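Section 4. Installing the Cirker Suspended Relief

4.1 Scope

This section applies to host venues receiving the touring exhibition Osport from the Zukunley Gallery. It covers the unpacking, assembly and hanging of the Cirker relief, a suspended work made up of 14 painted panels and one central ring. Floor-standing works are covered in Section 5. The venue must complete the ceiling load check in Section 2 before any crate is opened.

4.2 Preparing the work area

1. Clear a floor area large enough to lay out all the panels without overlap.
2. Cover the floor with the gray felt supplied in Crate A.
3. Close the area to visitors.
4. Switch off any fans or portable heaters that blow toward the hanging position.

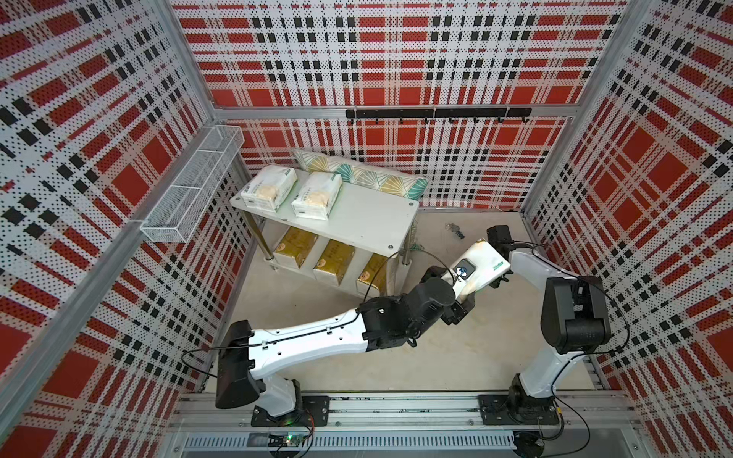

The panels are hung from paired steel cables, and the cables must be kept straight until they are needed. Do not coil them or leave them on the floor. Hang each pair by its end loops, in panel order, from a horizontal rack with evenly spaced hooks, such as the black one fixed to the back wall just under the aluminum beam. Narrow mesh baskets with compartments, like the white wire one on the left wall, are suitable for clamps and spare ferrules. Return the hardware to the same storage at the end of each shift.

CAUTION: Do not hang cables over door handles, ladders or the edges of crates. A kinked cable must be withdrawn and reported to the Zukunley registrar.

4.3 Unpacking the panels

1. Stand the crate upright with the arrows pointing up and release the upper catches first.
2. Lower the front face to the floor. Two people are required.
3. Remove the foam blocks and place them back in the crate lid.
4. Lift out panel 1 by its rear frame. Do not touch the painted face.
5. Compare the panel with its condition sheet and record any change.
6. Lay the panel face up on the felt and repeat for the remaining panels.

Note: Crates that arrive in cold weather must stand closed in the gallery overnight. Crates delivered on a Wednesday may therefore be opened on Thursday morning.

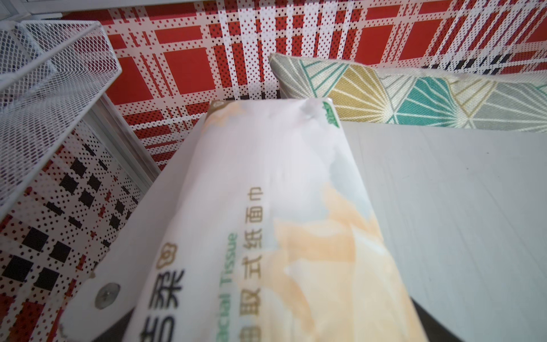

Reading time: 3 minutes

4.4 Hanging the ring

1. Raise the ring to working height on the lift table.
2. Attach the primary cables at the points marked P.
3. Attach the safety cable at the point marked S.
4. Lower the lift table slowly until the cables carry the full weight.
5. Check the ring with a level in two directions and adjust the P clamps as required.
6. Leave the ring to settle for 21 minutes and check it again.

WARNING: No person may stand beneath the ring until the safety cable has been attached and inspected.

4.5 Attaching the panels

Work from panel 1 clockwise. Each panel has a keyed bracket that fits only its own slot. If a bracket resists, stop and confirm the panel number. Do not file, bend or grease the bracket. Panels 9 and 14 carry the artist's signature marks on the reverse and must be handled with fresh nitrile gloves.
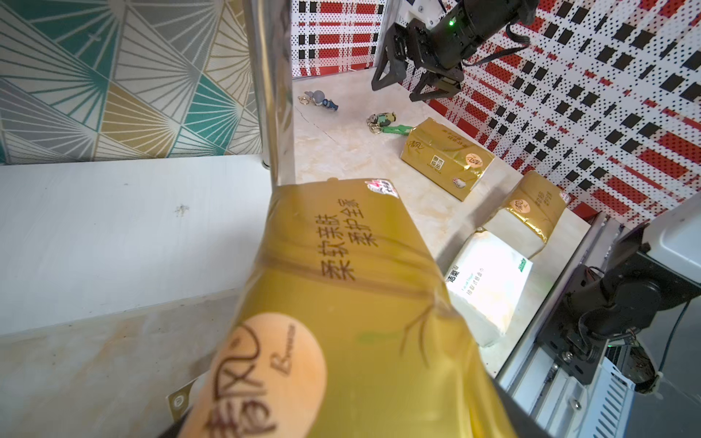
Tissue package in gold-yellow wrapping.

4.6 Lighting

The relief is lit from above by the venue's own track fixtures. Set every lamp to the same color temperature and aim it at the ring, allowing the light to fall across the panels. Total lamp output must not exceed 2000 lumens. Ultraviolet filters are to be fitted before the lamps are switched on. Where the relief is shown beside the Gashaw drawings, the lower light limit given for the drawings applies to the whole room.

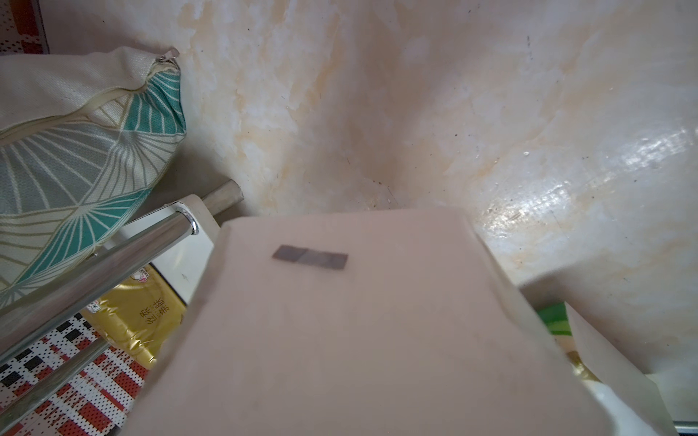
Osport Installation Guide, Issue 9, page 21

4.7 Final checks

Before the room is opened, the venue must confirm the following:

- All clamps are tight and marked with a paint line.
- The safety cable is slack and free of twists.
- The barrier is in place on all open sides.
- The condition sheets are signed and copied to the Zukunley Gallery.

Repeat the clamp inspection at the start of each week for the duration of the loan. Enter the result in the logbook stored in Crate A.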